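Alik Street Shared Workrooms: Electrical and Desk Safety Checklist, With Comments

Second walk-through, ground floor and mezzanine. Completed by Diệp Phan, 16 April 2022.

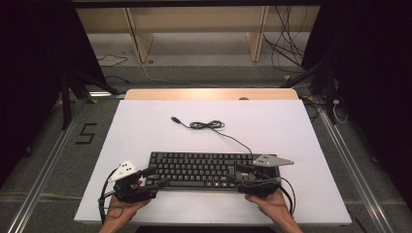 Do low-voltage things like keyboards and phone chargers need to be on an electrical checklist at all?

Mostly they don't. A USB lead carries too little power to hurt anyone, and the time is better spent on wall outlets, power strips and anything with a heating element. The charger brick that plugs into the wall does count, and so does any cord people can trip over.

How to read this: each item is marked OK, FIX, or NOT CONVINCED. The last one is mine. The old form from Satus Property had only a pass box and a fail box, and I think that is how the last report came to have a pass in every row.

SECTION A. OUTLETS AND POWER STRIPS

A1. Wall outlets firm, no cracks, no scorch marks.
FIX. The outlet behind the copier moves when you pull a plug out of it. It was reported in November and marked "tightened." If it was tightened, it did not stay that way. I want the box behind it looked at, not another turn of the screw.

A2. No power strip plugged into another power strip.
FIX. Found under the window desks on the mezzanine. I was told it was temporary. There was dust on both strips.

A3. Power strips have a testing lab mark and a readable rating.
NOT CONVINCED. The Anov strips have a mark, but the rating label on one is worn off. I could not find it on the maker's list under the number stamped on the back. Pulled from use until somebody shows me paperwork.

A4. Outlets near the sink have ground-fault protection and trip when tested.
OK. Pressed test, pressed reset, both worked. Did it again with a lamp plugged in.

A5. Breaker panel clear and labeled.
FIX. The panel itself is clear. The labels say "east," "east 2" and "misc." Misc turned out to include the front door lock.

SECTION B. CORDS

B1. No extension cords used as permanent wiring.
FIX. The reception lamp runs off a brown household cord that goes behind the bookcase. Ask for a new outlet or move the lamp.

B2. No cords under rugs or through doorways.
OK, after the one in the meeting room was moved while I stood there. Check again without warning.

B3. Cord jackets whole, plugs not bent, ground pins present.
FIX. The floor fan has electrical tape near the plug. Tape is not a repair. The fan goes in the trash with its cord cut off so it doesn't come back.

B4. Slack in desk cords kept off the floor.
OK downstairs. Upstairs it depends on who sat there last, and a sign will not change that. Clips under the desk edge might.

SECTION C. HEAT

C1. Space heaters: tip-over switch works, three feet of clearance, plugged straight into the wall.
FIX. Nameplate says 1500 watts, and it was found on a strip with the kettle. The user said it had been fine all winter. I have heard the same thing said of a good many heaters.

C2. Kettle, toaster, microwave not on the same circuit.
NOT CONVINCED. The floor plan shows separate circuits. With labels like the ones in A5, I would like someone to switch a breaker off and see what goes dead before I sign for it.

C3. Coffee maker shuts itself off.
OK. Left it on and came back. It was off.

C4. Laptop chargers not covered while in use.
FIX, minor. One was under a seat cushion and too warm to be comfortable to hold. Moved it and told the owner.

SECTION D. DESKS AND SEATING

D1. Desks stable under a normal lean.
OK except the corner desk by the stairs, which rocks. Folded cardboard had been put under one leg. The leg has a leveling foot that turns by hand, so I turned it.

D2. Chairs: bases uncracked, gas lifts hold.
FIX. The gray chair sinks. Tagged.

D3. Sit-stand desks: cords long enough at full height.
NOT CONVINCED. At full height the monitor cord was tight as a string. The Hồ catalog calls these desks "cable ready," and I could not find anything on them that would earn the phrase. Longer cord, or limit the height.

D4. Screens and keyboards set so people aren't hunched or reaching.
No mark given. People move everything to suit themselves, as they should. I don't believe in the posture poster in the hall, and I doubt anyone has read past the heading.

SECTION E. GETTING OUT

E1. Exits clear and doors open from inside without a key.
FIX, first priority. The rear door opens, but there are boxes of paper stacked in the passage behind it. I was told they would be gone by lunch. They were there when I left.

E2. Exit signs and emergency lights work on battery.
FIX. The one over the stairs went dark when I held the test button. The maintenance sheet has it initialed every month, all in the same pen.

E3. Extinguishers charged, mounted, tagged.
OK downstairs. The mezzanine unit has a good gauge but is standing on the floor behind a plant.

WORK ORDER NOTES

E1 needs no parts and no contractor, so I see no grounds for a due date later than the day this is read. A1, A5 and C2 go to a licensed electrician in one visit. Satus quoted 200 dollars for the call and suggested doing A1 in house to save money. I would not. E2 is a battery, and if a new battery doesn't cure it, replace the fixture.

Please don't send back a "completed" stamp. Send the electrician's invoice, a copy of the new panel labels, and the name of the person who did each job. I will come back to look at the rear passage on a day I haven't announced.

D. Phan

Added after reading the reply from the office: the boxes are not "stored temporarily in a low-traffic area." They are in the fire exit. E1 stays open.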